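Home | Forums | Furniture Repair | Desks and Tables | Search | Log in

Thread: Desktop shifts on side panels, hardware underneath

kmtshali
I have a desk with two wood side panels, a crossbeam between them and a separate top. The top moves sideways when I lean on it. Bought secondhand, no paperwork. The seller thought it was a Plidley but could not confirm. I want it rigid enough for a 27 inch monitor on an arm.

The panels stand directly on carpet. I checked underneath before moving anything and found more hardware than I expected.

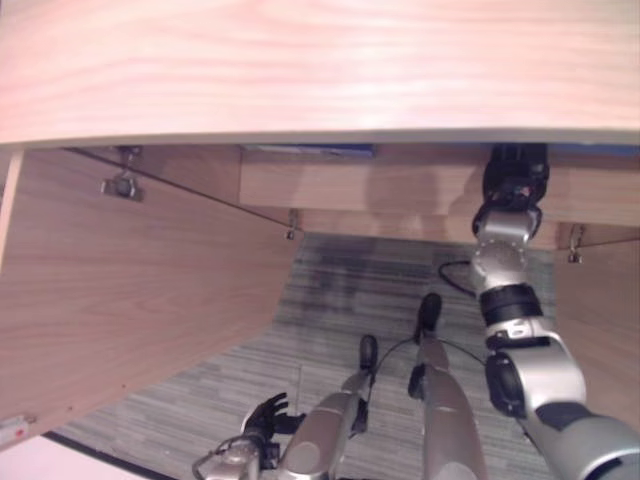

I have not removed any of it yet. My plan is to add four angle brackets between the top and the panels and leave the crossbeam alone. Screws would be 8 gauge. Any objection?

Karabo Mtshali

vimow_bench
Yes. Brackets at the top stiffen one joint only. Sideways movement in a panel desk is normally racking, and the crossbeam resists racking. Tighten the crossbeam fixings first, then test again.

One more point - there is a small white label near the lower edge of the left panel. Read it before you order parts.

h_radwan
I disagree on the order. He says the top moves, so the first question is whether the panels move with it. Hold one panel still and push the top. If the top slides over the panel, the crossbeam is irrelevant.

Also, hooks are not structural. The two under there could come off without affecting anything.

vimow_bench
Unless one of them is holding cables. I would leave them until the desk is steady. Agreed on the push test.

charvat_owner
I had a Charvát with the same complaint. Carpet was half of the problem. A hard board under each panel made more difference than the brackets did. Load on mine was 300 N at the front edge, measured with a luggage scale.

h_radwan
A board helps if the pile is thick. On flat office carpet I would expect very little.

kmtshali
Did the push test. Top and panels move together, so racking. Two crossbeam fixings took a half turn each and most of the movement is gone. The label is too small to read without laying the desk on its side, and I am not doing that with the shelf loaded.

I will hold off on the brackets - the monitor arm goes on first.

vimow_bench
Check the fixings again after a month. Veneered board compresses under the screw head.

Contact | Copyright Bristadberg Forums | Back to top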